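Dalal Saab still gets excited talking about the afternoon the Padus gripper would not let go.

"We were fifteen minutes into a tidying run and it closed on a roll of tape and just stayed closed," she says. "I pressed release. Nothing! The motor was pulling 60 percent over its limit and the software thought everything was fine."

Saab tests handheld and arm-mounted grippers at Lindlow, and she loves a good fault. This one took 8 tries to bring back. 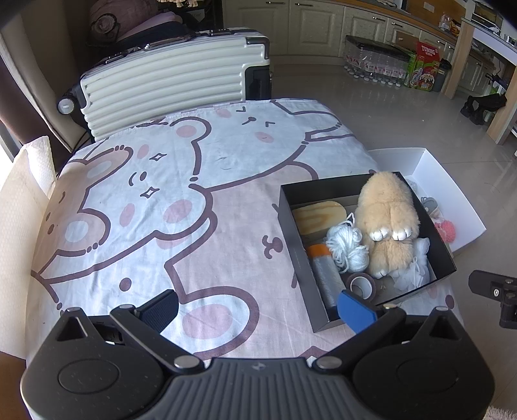 A stuck jaw is a safety matter even on a small tool, Saab says, and fingers are what she worries about. Her team had been checking the motor and forgetting the pads. "Look at them -- one black, one blue. You swap a pad, you have to tell the software, and we hadn't." The zero point had shifted, so "closed" meant something different to the code than it did to the metal. Soft things like a plush toy or yarn hid the error, she adds, while anything firm set it off.

The fix is in the April update: a hard current cutoff, and a release that works with the software frozen. "I've run it 400 times," she says, grinning. "I'd happily run it 400 more."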